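Discharge Summaries and the Two-Day Gap

Jondthorpe Regional runs 502 beds, and until last December its discharge summaries reached primary care offices by fax. The hospital's director of care transitions, interviewed for this newsletter, said the main fault was in the timing.

"The summary was complete when it left us," she said. "It left us after the patient had already called their own doctor with a question."

The hospital now sends a short medication list at the moment the discharge order is signed, using an interface built by Mistatent. The full summary follows within 2 days. The target is for 80 percent of receiving offices to open the list before the first follow-up call.
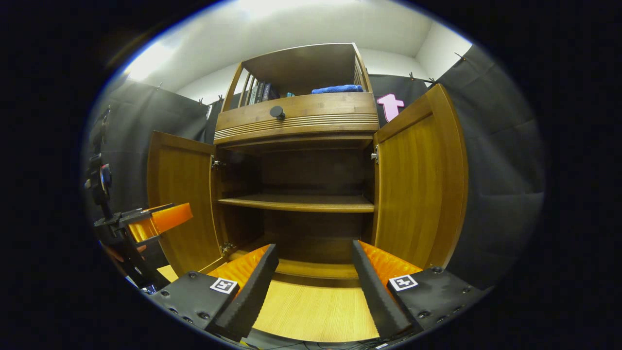 Offices on the Hadgu records system receive the list as structured data. The rest get a plain document, which a nurse has to retype. The director called this "the weak joint in the process" and said dose errors are most likely to enter there.

Payment is a separate matter. Under the present contract, the hospital carries the interface cost and the practices carry the staff time. "Neither side is paid for the handoff itself," she said. "We bill for the stay. They bill for the visit."

A second clinic group, Limov, will join once its patient identifiers have been matched. She declined to give a date. Duplicate records have to be merged by hand, and the work is assigned to the same two analysts who maintain the existing feed.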